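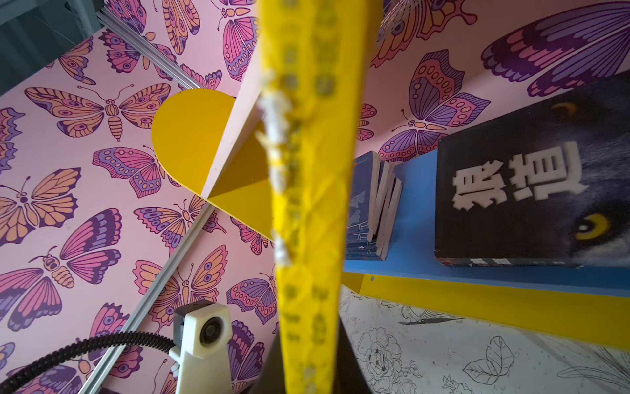

Gradstead Home Forum > Walls and Floors > Wallpaper

Patterned paper in a small room: how long before you hate it?

plumbbob_31
We close on a house in May and the powder room is the size of a phone booth. My wife wants loud wallpaper in there. Birds, bugs, fruit, she isn't picky as long as it's looking at you. I have lived my whole life in rooms the color of oatmeal and feel fine about it. Before I lose this argument in person I'd like to lose it here first. Does anyone still like their loud paper after a few years? Also, is it as bad to hang as people say?

tansy_and_rue
Mine is butterflies and moths on pink, with orange and a lot of purple. I put it up when I was newly divorced and had opinions. I still like it. Visitors either say "oh wow" or say nothing and ask about the water pressure.

Hanging it was a long day. The corner is where you'll cry.

Kettering
Small room is the wrong place for a big pattern. You get one and a half birds per wall and a headless one over the door. Save it for a dining room where you can stand back. Paint the powder room a dark green and spend the money on a decent faucet.

tansy_and_rue
I've stood in plenty of dark green powder rooms. It's like washing your hands inside an olive.

grout_expectations
I hang paper for a living, so here's the boring part.

Buy one more roll than the calculator tells you. The calculator doesn't know your pattern repeat, and it has never met your ceiling. Get every roll from the same batch, and check the number on the label before you open anything. I had a customer with two batches of Zoubi paper, and the pinks matched fine until noon, when the sun came around.

Never wrap a full strip around an inside corner. Measure from your last edge to the corner at the top, middle and bottom, add half an inch to the widest number, and cut it there. Then hang the leftover piece on the next wall to a fresh plumb line, overlapping that half inch. You'll lose a sliver of pattern. No house is square, and yours isn't going to be the first.

Kettering
Half an inch is too much. I go an eighth. Any more and you can see the ridge from the hallway.

grout_expectations
An eighth is great if your corner is straight. When it wanders, an eighth turns into a gap, and then you're coloring in drywall with a felt pen. Ask me how I know. Better yet, don't.

plumbbob_31
This is very reassuring, thanks. What about price? She's been sending me links. The one she likes is from Jasska and it's $117 a roll. I thought that was for the room.

Brenda Daza
It's paper. For a bathroom. I did my whole downstairs half bath with a closeout from Felance and had enough change for lunch. The pattern is pears. Six years now, one seam lifting behind the toilet, where the only person who sees it is the plumber, and he's seen worse at my house.

Cheap paper does tear if you over-soak it. Book it for as long as the label says and then stop fiddling.

Kettering
Cheap paper also comes off in confetti when you want it gone. I spent a week in our old place with a scraper and a spray bottle, taking down somebody's geese.

Brenda Daza
Whoever hung your geese skipped the primer. That isn't the paper's fault. Mine's over a proper wallpaper primer and I peeled a test piece off in one pull, whole pear.

grout_expectations
Brenda's right about primer. I'd still spend more if there's a shower in the room. With just a sink and a toilet, buy what you like looking at.

sillcock
Posting in defense of oatmeal. We papered ours in a jungle print. It cost us $700 with the hanger, and for one winter I thought we were geniuses. Then I got the flu. I spent three days in there with one particular monkey. It's gray paint now.

tansy_and_rue
Sorry, but that's a flu review.

sillcock
You didn't see the monkey.

plumbbob_31
Update as of 4th August, in case anyone cares. We went with the Jasska. I bought the extra roll. I also ignored the advice about checking the labels, and one was from a different batch, so that's the piece above the door now, where Kettering's headless bird would have been.

I went with half an inch in the corner. It's visible if you put your cheek on the wall. My brother-in-law put his cheek on the wall.

Kettering
Told you. Eighth of an inch.

grout_expectations
Did you prime?

plumbbob_31
I primed.

Brenda Daza
Good man. What did you do with the leftovers? I lined the drawers in mine. Don't use the paste for that, just cut it to fit and lay it in, or you'll be scraping pears out of a drawer someday.

plumbbob_31
She has plans for the leftovers. I've been told there's a hallway.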